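Laundry and Linen Folders Wanted, Lutville Community Linen Room

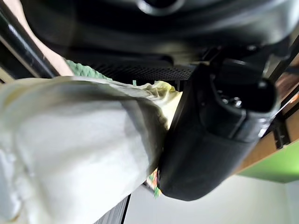
We are looking for 2 people to join the folding table at the Lutville linen room, starting in September, and if you are the kind of person who gets real pleasure out of a well-stacked closet, please read on!

The linen room washes, sorts, mends and folds household textiles for families moving into a first apartment, for two small guest houses in Skona, and for anyone in the neighborhood whose washer has given up on them. Last year we sent out 1,933 bundles. A bundle is usually a set of sheets, a couple of bath towels, a hand towel and a few kitchen cloths, tied with cotton tape and labeled with the bed size. Of those, 559 went to families with a new baby, and those bundles get extra cloths and the softest towels we have on the shelf.

What you would be doing

Most of your shift is spent at the folding table. Clean laundry comes over from the dryers in rolling bins, and you pull it apart, shake it out and sort it by type. Whites and creams go together, colors go by shade, and anything with a stain or a loose hem goes in the mending basket for Retno Wibisono, who runs the sewing corner and can rescue nearly anything.

Then you fold. Bath towels go in thirds the long way and then in half twice, with the folded edge facing out on the shelf. Kitchen cloths are folded in quarters. Flat sheets are easier with a partner, fitted sheets are everybody's headache for the first week, and we have a way of doing them that we will gladly teach you (it involves tucking the corners into each other over your hands, and it does click eventually). Pillowcases are rolled. Please don't worry if you have always done it differently at home. So did the rest of us, and we had some lively talks about it before we settled on one way.

Toward the end of the shift you will put bundles together from the order cards, tie them, and load the shelves by the side door for pickup. Diane Poirier keeps the order cards and will show you how to read them. Her sevens look like ones.

Who we hope to hear from

You don't need any experience. Past folders have included a retired baker, students from the college, and a couple of new parents who were very glad to fold somebody else's laundry for a change. We do ask that you can stand for most of a shift, with breaks whenever you want them, and that you can lift a half-full basket of towels. Tall stools are available at the table for anyone who would like to sit.

It helps if you notice small things, like a pin left in a hem or a washcloth hiding inside a pillowcase. It also helps if you like company. The room is chatty, the radio is usually on, and there are long discussions about soap.

If you have a scent allergy, let us know. We wash everything without fragrance, but donated items sometimes come in smelling strongly of somebody's favorite detergent, and we can keep you away from that end of the room.

Hours and pay

The positions are part time, with morning and afternoon shifts of four hours each. Most folders take two or three shifts a week, and we plan the schedule a month ahead so that you can fit it around school, family or another job. Both positions are paid by the hour, training included, and we will tell you the rate when we first talk. Coffee, tea and lunch are on us. Leopoldo Tlapale cooks for the whole crew once a week, and people have been known to swap shifts to be there.

How to apply

Write us a short note with your name, the shifts that would suit you, and a few lines about yourself. A résumé is fine, but a note is plenty. You can drop it in the box by the front door or hand it to Tyson MacDonald at the counter, and he can answer questions about hours and parking too.

Everyone who writes will be invited to come by for an hour, see the room and fold a basket with us. Wear comfortable shoes and bring a sweater, as the side door is open a lot during pickups. We would love to meet you!

Posted 4/10/22. Notes are welcome until both places are filled.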